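Snack boxes on slotted metal shelving: how do I keep the fronts tidy?

Posted in Storage & Pantry

lundel_pantry
I look after the snack shelves in our break area. It's a black metal unit with slotted uprights and light wood boards. One box of each kind goes at the front, the extras go behind. By Tuesday the front boxes are crooked and people are pulling from the stacks in back.
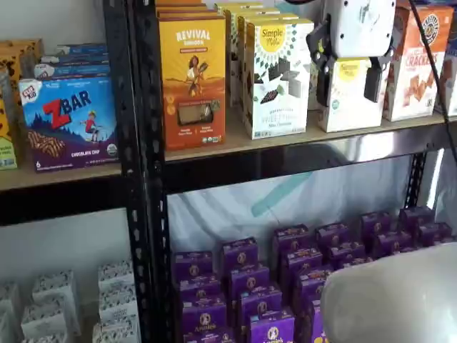
The boards are 29 inches wide on one side and 41 on the other. Would dividers help, or am I stacking it wrong? I'd like to spend as little as possible.

2 answers

Raimonds Baranauskienė
Skip the dividers for now. Use the uprights as your stopping points and start each row tight against the post. Stand tall boxes in rows, front to back, so the next one slides forward when the first is gone. Keep one kind per row.
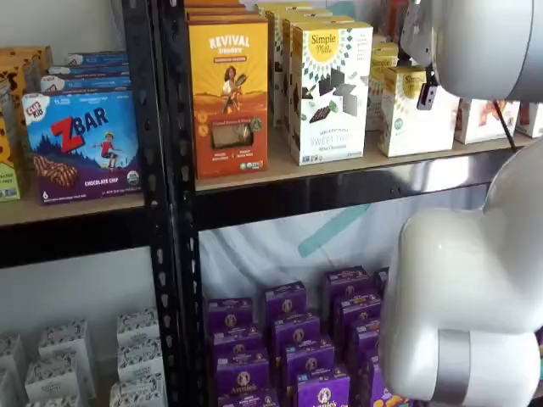

If a row still wanders, put a strip of nonslip liner under it. I cut mine with kitchen scissors and it has lasted since August.

Bite
Flat stacks are the problem.
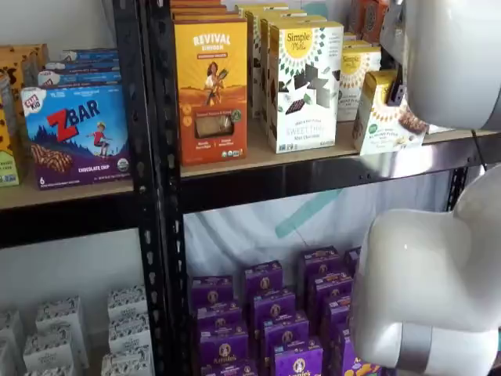
Boxes lying on their sides save room but they slide, and people dig in them. I'd stand up the blue ones piled behind the ZBAR box, same as the Revival box next to the post. If they don't all fit, keep the overflow on another shelf and refill once a week.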